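About Benholm

Benholm makes small racks and shelves for things people already own too many of. Mostly that means mugs. We did not set out to be a mug shelf company, and our first business plan, which ran to seven pages and had a pie chart, does not contain the word mug at all. It talks a lot about "domestic storage solutions." We have since apologized to everyone who had to read it.

We started in Drollivstead, in a unit over a tile shop, with a drill press and one design: a pale wood board on a thin black metal frame. The idea was that it would hold spices. Customers put mugs on it. They sent us pictures of mugs on it. One customer wrote to complain that it was a poor spice rack but that her mugs had never looked better, and we changed the name of the product that afternoon.

What we make now

The Skundus is the shelf most people know us for. It stands on the counter or the table, it has black metal legs, and it gives you a second story for your cups with an open space underneath for whatever you would like to pretend is organized. You can slide a cutting board under there. You can slide the mail under there and deal with it in August.

The Oshima is the same thought, hung on a wall. It comes with screws and a page of instructions that we have rewritten 5 times. The current version is the first one our own families could follow.

Both are sold flat, in a box, with one hex key. We know you have a drawer full of hex keys. Please use ours anyway.

How we look at a shelf

A shelf is only interesting once there is something on it, and matching sets tell you very little. Real cupboards hold a white mug, a flowered one from somewhere, something orange, and a glass that got in by mistake. Those are what we like to have around when we argue about the depth of a board or how close together two handles can sit before they start to annoy each other. 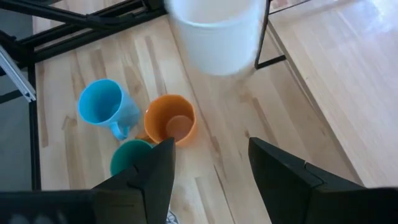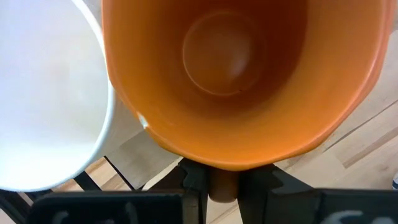
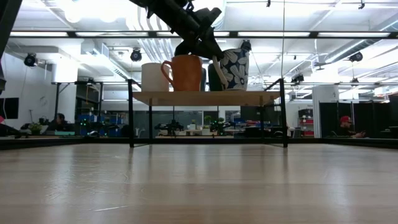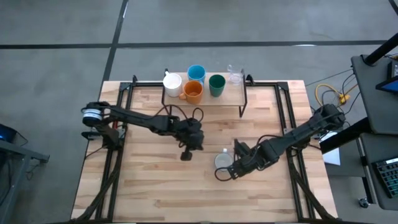
Questions we get a lot

Do you sell the mugs?
No. We are asked this more than we are asked about the shelves, and we try to be grown up about it.

Can I put a chipped mug on it?
Of course. Turn the chip to the wall, or don't. We have all got a favorite with a nick in the rim, and throwing it out for that seems harsh.

Is there a right order?
The people here are split. One group goes tall at the ends and short in the middle. The other puts whatever was washed last wherever there is room. We design for the second group, as it is larger and less likely to write in.

How many cups will a Skundus hold?
Fewer than you own. Buy the shelf, put your favorites on it, and have a frank talk with yourself about the rest.

The practical part

You have 90 days to send a shelf back if you don't get along with it. It should be in one piece, or in the same number of pieces it arrived in. Replacement feet and screws are free for as long as we have them, and we have a great many, thanks to an ordering mistake in our second year that put 3646 rubber feet on our doorstep.

The workshop is open to visitors most mornings until noon. Ring the lower bell. The upper one belongs to the tile shop, and they have been very patient with us.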